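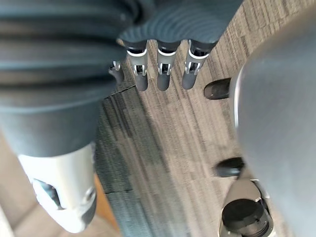 About Zastness

Hi, I'm Nyokabi! I run Zastness together with Tsehay Ayele, and what we do all day is try out robot hands, grippers, arms, wrist cameras and the controllers that boss them around. People send us their hardware (or tell us what they're thinking of buying) and we put it to work and write up how it went. That's the whole business, and I still can't quite believe I get to do it for a living.

How we got going

I used to buy equipment for a packaging company, and I was bad at it. Well, I was as good as the brochures let me be. I once ordered a gripper that looked perfect on paper and it dropped every single pouch we gave it. I complained about this at length to Tsehay, who was writing controller code two desks over, and she said somebody ought to just test these things side by side with the same objects and the same arm. We talked about it for a whole winter and then rented a room in Wistden. We're still in the same building, only with more of it now.

What we test

Mostly end effectors, meaning whatever goes on the end of the arm. We get plain two-finger grippers, suction cups, soft grippers and more and more hands with proper fingers. I love the hands. They have all those little joints and linkages to fuss over, and you learn a lot from how a fingertip behaves when it meets something slippery. They also take the longest to set up, so please be patient with us if you send one!

We do arms too, and cameras. Wrist cameras are a bit of a pet subject for Tsehay. A camera mounted that close in sees things nothing else in the room can see, but the gripper itself can fill up a big chunk of the view, and anything very near goes soft and blurry. Where you put it matters a great deal, and we'll happily spend a full day moving one a little at a time.

How a test goes

Each gripper gets 600 picks. We use a set of 30 objects, which we call the Baltetia set after the street where we bought most of them (a sponge, a tape roll, a bag of dried beans, a very annoying wire whisk, and so on). Every object gets picked up 20 times, and we log what happened on each try, including the ugly ones. If a part works loose we note when, tighten it, and carry on.

For controllers we run the same 16 moves on the same arm and compare the timing, the overshoot and how long it took one of us to get the thing talking in the first place. That last number goes in the report as well. I fought for it! If setup takes me two days and the manual is missing a page, a buyer should know.

At the end you get a plain written report, the raw logs and all the video. We'll also get on a call and go through it with you for as long as you like. Tsehay will try to wrap it up after an hour and I will not.

Who pays us

Some of our customers make hardware and some are picking it out. We charge both the same flat fee, and we don't take commission on sales. If a maker doesn't like a result we'll rerun the test once with their engineer in the room, and both sets of results go in the report.

We built our own logging tool along the way, named Chege. It started as a spreadsheet with too many tabs, and now it lines up the camera footage with the joint readings so you can scrub through a bad grasp and see what each finger was doing. We share it free with schools. If you teach robotics and want a copy, just ask.

Come and see us

Visits are welcome, but write first so we can have something running when you get here. Wear flat shoes, tie back long hair, and stay behind the line when an arm is powered up. If you'd like to bring your own objects to try, please do. We have a shelf for visitor objects and I'm always after something new to put on it.

Use the contact form for bookings and quotes. For Chege questions, put Tsehay's name in the subject line and she'll get back to you.

Page last updated 16 May 2023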